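Speaker notes: Can it put the shopping away yet?
Shafiq Miah, Skimden
Evening talk, November. Forty-minute slot, questions as we go.

Before starting
Water. Clicker. Check the back row can hear me without the microphone, and if they can't, use the microphone and stop being stubborn about it.

Opening
Good evening! I work at Skimden, where we spend our days trying to get robot arms to do the sort of job you'd give to a bored teenager. Clearing a table. Emptying a bag. Putting the lemons with the lemons. I love this work and I'm going to spend the whole evening trying to make you love it too, but I'm also going to tell you where it stands, and where it stands is somewhere between "wow" and "oh dear".

Ask for hands up: who has a dishwasher? Who has a robot vacuum? Who has anything at home that can pick up a sock and put it where socks go? (Pause. Somebody always points at their partner. Let them have the laugh.)

So the machines we already own are very good at one thing inside a box, or one thing on a flat floor. A dishwasher is a wonderful robot if you're willing to be its arms. Loading and unloading is the bit we kept for ourselves, and we kept it for a reason.

Why bags
I want to talk about bags for quite a while, so settle in. If you'd asked me when I joined what the hard part of a kitchen would be, I'd have said knives, or glasses, or the hob. It's bags. A mug is the same mug from one second to the next. A bag is a different shape every time you breathe near it. You push it and it folds, you lift it and everything inside slides to one corner, and the corner you were aiming for has gone.

And then a clear one is worse again. You and I look at a clear bag and our eyes go straight through to the shopping. We hardly register the plastic. A camera gets the plastic and the shopping mixed together, with bright streaks from the lamp across the top of both. Where does the fruit stop and the reflection of the lamp start? Give the audience a moment with this one.
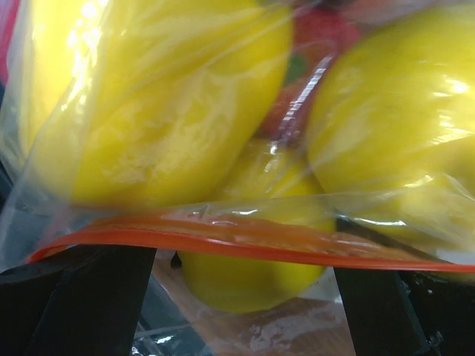
Now add touch, or the lack of it. When you open a zip bag you pinch each side and you feel the two layers slip against each other. You know when you've got one layer and when you've got both. Most grippers in use today feel very little. They know how far they've closed and how hard the motor is working, and from those two numbers they have to guess whether they're holding film, fruit, or film with fruit behind it. Try it at home with oven gloves on and one eye shut. I did this with my family at the kitchen table and it took us most of a tea break to get into a bag of satsumas.

(If running long, skip the oven gloves. If not, I have a pair in my rucksack, get someone up to the front. Bring the spare bag!)

The Flodard runs
Tell them about Flodard. Flodard is our name for the long stretch of table trials we ran this year. We named it after nothing in particular, somebody liked the sound. We logged 1,102 attempts at small sorting and tidying jobs, with the layout changed between them so that the software couldn't simply learn one table by heart.

What I enjoyed most was how uneven it was. Picking up a single round thing in the open became so dependable that we stopped watching it, and I'd be standing there with a biscuit, looking out of the window. Then the same arm would meet a bag lying on its side and spend ages nudging it along the table like a cat with a parcel. Same arm, same morning, same lighting!

People want one number from me here, a percentage of chores solved. I don't have one and I'd be suspicious of anybody who did. It depends so much on what you put on the table.

Out in the open
Let's take the friendlier end of it, which is an object by itself in a container. This is what the warehouse world has been working on for years, and it has helped the rest of us enormously. The camera has one thing to find and the fingers have room to go down either side of it. Even so, the container matters more than newcomers expect. A white basket with slots all over it, with one yellow ball resting on the floor of it, gives you strong colour against plain plastic, and you'd think the job was done. But all those slots let the brown of the table through, so the background is a busy pattern, and the walls limit the angles the arm can come in from. A round thing near a wall can roll into it, or the fingertip can catch the plastic first and shove the whole basket along. 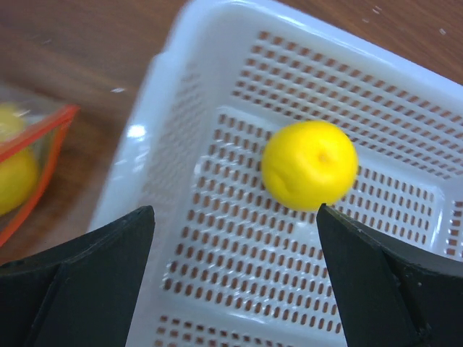

The cure for a lot of this is dull, and I mean that as praise. Go in slowly. Look again just before closing. Back off and have another go if the fingers have met in the middle with nothing between them. Our colleagues on the Beddoe project put most of their effort into the backing off, and I think they were right to. I like watching it with a round target: a yellow ball sitting between two black fingers, with a wide gap between them and the slotted floor showing through, and you can ask a room full of people whether the arm should close now or shift over a bit first. You'll get a good argument. A person does that shift without thinking. For the machine it's a decision, and getting decisions like that to happen quickly and sensibly is where so much of the progress has come from.

Show the Beddoe clip if the projector is behaving. If it isn't, do it with my hand and the tennis ball. The hand version went down better last time anyway.

Speed
Somebody in the room will be thinking that they could do all this in a few seconds. Yes, you could! So could a four-year-old. We had a banner up in the workshop for a while that read Faster, which was the name of an internal push to speed the arm up. We did speed it up. It also began knocking things over with tremendous confidence.

So Faster taught us to ask who's waiting. If a person is standing at a packing bench with their hand out, slow is no good. If the job is clearing a kitchen table after everybody has gone up to bed, I couldn't care less if it takes until 4 in the morning, provided it's quiet and the plates survive. Homes have these enormous empty stretches in them. Shop floors have fewer, but a small shop after closing has a good few hours in which the shelves could be straightened and the returns sorted.

This is my favourite part of the talk, so don't rush it. Walk about a bit.

Shop floor against kitchen
Shops are easier in some ways. Things come in known sizes, there's a list of them somewhere, the lighting is even and the shelf stays where it was yesterday. Homes are personal. My mum keeps clothes pegs in a biscuit tin and biscuits in an ice cream tub. No amount of training data from other people's kitchens will tell a machine that. It has to be told, or shown, and then it has to remember, and then my mum has to not move them.

I think the being told part is coming along beautifully. You can now say to some of these systems, in ordinary words, put the yellow ones in the basket, and the arm will at least set off towards the right things. When I started, that sentence would have been months of work, and it would have broken when you swapped lemons for bananas.

What it does less well is the sort of knowing that sits around a task. What counts as rubbish. Whether a bag is to be emptied or put away as it is. Whether somebody is still eating.
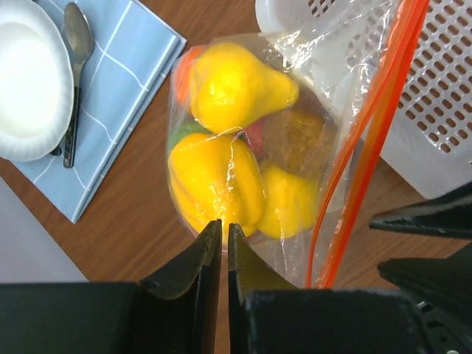 So could I buy one next year and have it lay the table and put the shopping away?
I wouldn't plan your kitchen around it. You may well see machines that manage parts of those jobs, with someone nearby to help when they get stuck, and that could still be useful. A full bag of mixed shopping, unpacked and put in the right cupboards day after day, needs more patience from us and more skill from them than next year allows.

(That question comes up every time, usually at this point. Answer it and carry on.)

Helping, and who it's for
Talk about my uncle and his hands. He can do nearly everything for himself, but jars, bags and anything with a small seal have become a battle. When I think about what I'd like from all this, I don't picture a butler. I picture something on the worktop that opens the packet and tips it into a bowl. One job! It would change his mornings. And it's the same bag problem I've been going on about all evening, so you can see why I get so worked up about crinkly plastic.

Ask the room what their one job would be. Write them on the flip chart. Past favourites have been duvet covers, matching lids to tubs, and picking grit out of lentils. Duvet covers will be last, I'm sure of it, I can't do them either.

Last bits
Try this when you get home. Unpack one bag of shopping slowly and pay attention to your fingers. Count up how often you change your grip, how often you steady one thing while reaching for another, and how much you do without looking.

Thank the hosts. Flip chart pens go back to the front desk. I'm staying for 2 demonstrations by the side door, the tennis ball one and the oven gloves, and anyone who wants a turn is welcome.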